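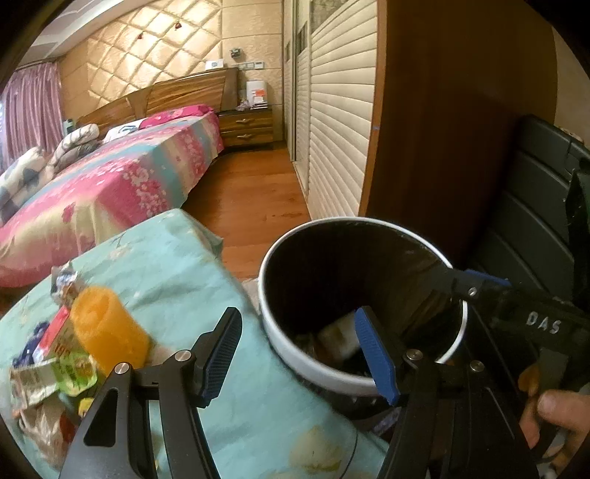
Bedroom tidying is the regular work of clearing surfaces, sorting small things and removing rubbish from a room used for sleeping. In many homes it is done beside a lined bin, so that scraps go directly into the bag.

Surfaces

A table near the bed collects toys, cloths and pots. The Skesari method, named after a housekeeping school in Clordale, clears this table first and leaves the bedspread for the end. A tablecloth of light colour is preferred, as crumbs are easy to notice on it. 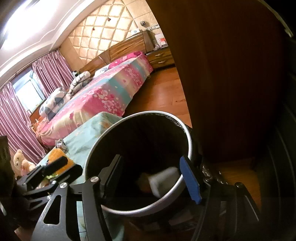
Round metal pot over a mint-green cloth, with a flowered bedspread behind

Bedding

A comforter may be rolled and kept on one side of the bed during the day.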